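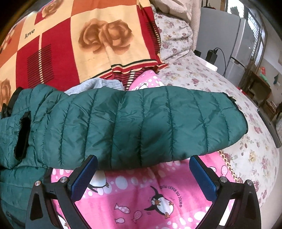 I bought the Parri puffer from Bostow in August, which my family thought was hilarious, but it was marked down to 80 dollars and I'd been circling it since last winter. I've owned it for two winters now, so I think I've earned an opinion!

First, the color. The website calls it "forest" and I'd call it a dark teal green, with a bit of a shine to the fabric. I love it. It goes with jeans, it goes with my work pants, and it does a decent job of hiding whatever I've leaned against on the bus. The black edging on the cuffs was a nice surprise too — my old jacket was one solid color all over and looked like a sleeping bag.

Warmth is very good. I've worn it at 10 degrees with only a sweater underneath and my arms were fine, and arms are where cheap puffers usually let me down. The sleeves are properly padded all the way to the wrist. They're also long (I have long arms, so hooray), but my sister tried it on and had to push them up.

Now the grumbles. The fabric creases like crazy, especially along the seams. If you leave it in a heap on the bed overnight, as I do, it looks slept in the next morning. I've tried hanging it in the bathroom while I shower and that helps a little. The quilting springs back after nearly 10 minutes of wear, but the little wrinkles around the stitching stay put. The zipper also catches if you rush it.

Washing is easy enough. Cold, gentle cycle, then low in the dryer with a couple of tennis balls. I did try the Kisden one before this, and it came out of its first wash flat as a pancake, so I sent it back. A Broveteck I borrowed was warmer than either of them, but so stiff I could hardly drive in it.

Would I buy the Parri again? At the sale price, yes. At full price I'd want a better zipper.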